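검색어를 입력하세요 검색 통합검색 칼럼 닫기

로봇에게 빨래를 가르치는 손, 그 손은 누가 가르치나

급하게 쓴다. 마감이 오늘 밤이고, 오후 내내 데이터만 보다가 자리에 앉았다.

요즘 로봇 학습 쪽 이야기는 전부 양으로 흐른다. 몇 시간 모았나. 몇 집 돌았나. 시연이 몇 건인가. 지난 11월에 우리 팀이 Loler 과제를 시작할 때도 그랬다. 목표 2,000건. 숫자부터 정했고 나머지는 나중에 생각하기로 했다. 그 나중이 지금 왔다.

먼저 원격조종 이야기. Antal이라는 양팔 장비로 시작했다. 조종석에 앉아서 화면을 보며 팔을 움직이는 방식이다. 해 본 사람은 안다. 답답하다. 손끝에 아무것도 안 걸린다. 천이 집혔는지 미끄러졌는지 눈으로만 판단해야 하니까 다들 느려지고, 느려지니까 동작이 이상해진다. 평소라면 한 번에 쓱 넘길 소매를 세 번에 나눠서 넘긴다. 로봇은 그걸 그대로 배운다. 망설임까지 배운다.

그래서 손에 쥐는 그리퍼로 바꿨다. Lusta 방식이라고 우리끼리 부르는데, 사람이 그리퍼를 양손에 들고 직접 일을 하면 된다. 로봇 없이 시연만 먼저 모은다. 장비가 가벼우니 어디든 간다. 안방 침대 위도 되고 부엌 싱크대 옆도 된다. 나는 이쪽이 맞다고 본다. 적어도 옷이나 이불처럼 흐물거리는 물건에 대해서는.

흔히 말하는 이유는 속도다. 원격조종보다 빨리 모인다는 거. 맞는 말인데 내 이유는 좀 다르다. 장소다. 실험실 책상 위의 수건은 너무 얌전하다. 회색 책상, 흰 수건 한 장, 균일한 조명. 거기서 잘 접는 로봇을 집에 데려가면 첫 이불에서 무너진다. 집에는 무늬가 있다. 꽃무늬 위에 과일 무늬가 올라가고 그 위에 옷이 뭉쳐 있다. 어디까지가 옷이고 어디부터가 이불인지 그 경계를 찾는 게 일의 절반이다.
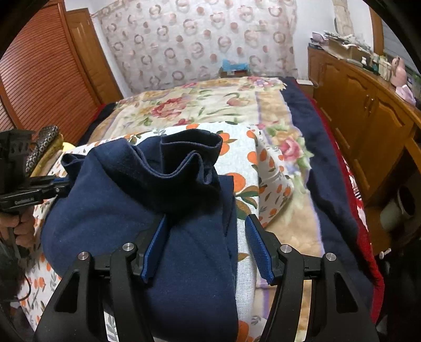
꽃무늬 이불과 오렌지 무늬 시트 위, 남색 옷을 다루는 손 그리퍼.

이런 침대에서 하는 시연 한 건이 책상 위 열 건보다 낫다고 나는 생각한다. 근거를 대라면 우리 팀 안의 경험밖에 없다. 논문 수준의 비교는 아니다. 그래도 남색 옷 하나를 놓고도 배울 게 많다. 짙은 색 천은 접힌 자리가 잘 안 보인다. 주름과 그림자가 한 덩어리다. 사람은 손으로 더듬어서 밑단을 찾는데 카메라만 가진 로봇은 그럴 수가 없다. 그러니 시연하는 사람이 카메라에 보이게끔 찾아 줘야 한다. 살짝 들어서 펼치고, 멈추고, 다시 잡고. 이게 기술이다. 그런데 이걸 기술로 쳐 주는 데가 별로 없다.

내가 진짜 하고 싶은 말은 여기부터다.

시연자를 너무 쉽게 뽑는다. 그리퍼 쥐여 주고 십 분 설명하고 시작. 집안일은 누구나 하니까 아무나 하면 된다는 생각인데 틀렸다. 우리가 처음 모은 데이터에서 651건을 버렸다. 장비 고장이 아니었다. 옷이 다 접혔는데도 버렸다. 결과는 멀쩡한데 과정이 엉망이었던 거다. 집게 밖으로 삐져나온 손가락으로 천을 눌렀다든가, 중간에 그리퍼를 내려놓고 맨손으로 소매를 뺐다든가. 본인은 기억도 못 한다. 사람 손은 원래 답답하면 그냥 나간다.

남은 데이터도 제각각이었다. 시연자 16명이 접는 법이 다 달랐다. 반으로 접는 사람, 삼등분하는 사람, 둘둘 마는 사람. 다양성이 좋다고들 하지만 정도가 있다. 같은 옷을 같은 사람이 오전에는 이렇게 접고 오후에는 저렇게 접으면 그건 다양성이라기보다 피로다. 로봇한테는 둘이 똑같아 보인다는게 문제고.

그럼 표준 동작을 정해서 다 똑같이 시키면 되나. 그것도 해 봤다. Gruteo 지침서라고 11쪽짜리를 만들었다. 왼손은 여기, 오른손은 저기, 들어올리는 높이까지. 결과는 원격조종 때와 비슷했다. 사람들이 굳었다. 지침을 떠올리느라 멈칫거리고, 그 멈칫거림이 또 데이터에 남는다. 결국 지침서는 한 쪽으로 줄였다. 하면 안 되는 것만 남겼다. 나머지는 연습 시간을 늘렸고.

연습. 이게 돈이 든다. 기록 안 되는 시간에 돈을 줘야 하니까 관리하는 쪽에서는 싫어한다. 건당 지급으로 하자는 말이 꼭 나온다. 건당으로 하면 어떻게 되는지는 뻔하다. 쉬운 옷만 집는다. 뒤집힌 바지, 지퍼 엉킨 점퍼는 슬그머니 옆으로 밀린다. 로봇이 정작 배워야 할 건 그쪽인데.

실패도 마찬가지다. 집다가 놓친 장면, 다시 잡은 장면. 예전에는 다 잘라 냈다. 지금은 남긴다. 놓친 다음에 어떻게 수습하는지가 제일 비싼 부분이라고 생각한다. 매끈하게 성공한 시연만 본 로봇은 한 번 미끄러지면 허공에서 계속 접고 있다. 진짜로 본 적 있다. 한참을 그러고 있었다.

반론도 안다. 손 그리퍼는 힘 정보가 부족하고, 사람 팔이 닿는 각도에 로봇 팔이 못 닿는 경우가 있다. 맞다. 우리도 모은 것 중에 로봇이 재현 못 하는 자세가 꽤 나왔다. 침대 저쪽 끝까지 몸을 숙여서 잡아당기는 동작 같은 거. 그래서 원격조종을 아예 버리자는 말은 안 한다. 마지막 조정은 실제 로봇으로 해야 하고 거기서는 Antal이 여전히 쓸모가 있다. 다만 순서가 바뀌어야 한다. 집에서 손으로 많이, 그다음 로봇으로 조금.

그리고 집을 빌려 주는 사람들 얘기도 해야 한다. 침실에서 찍으면 침실이 다 찍힌다. 옷장, 화장대, 서랍장 위에 쌓인 서류. 동의서 한 장 받고 끝낼 일이 아니다. 찍기 전에 뭘 치우고 싶은지 물어보고, 찍은 다음에 같이 한 번 훑어보고, 빼 달라면 빼야 한다. 시간이 걸려도 그렇게 해야 한다고 본다. 남의 집에서 배우는 거니까.

목표치 2,000건은 아직 못 채웠다. 나는 숫자를 낮추자고 했고 답은 아직 못 받았다. 낮춘 만큼 시연자 교육에 쓰자는 안이다. 다음 회의때 또 말할 생각이다.

2025년 8월 23일

댓글 4

빨래개는중
건당 지급 얘기 공감해요. 저 라벨링 알바 할 때도 똑같았음. 어려운 건 다들 넘김

테이블위수건
실험실 데이터를 너무 깎아내리시는 듯. 조건 통제가 안 되면 뭐가 문제인지도 모릅니다. 집 데이터는 그다음이죠.

모과차
양말도 하시나요? 양말 짝 맞추기 되면 바로 삽니다ㅋㅋ

ksh_lab
지침서 한 쪽짜리 공개하실 생각은 없으신지. 저희도 시연자 교육 때문에 골치입니다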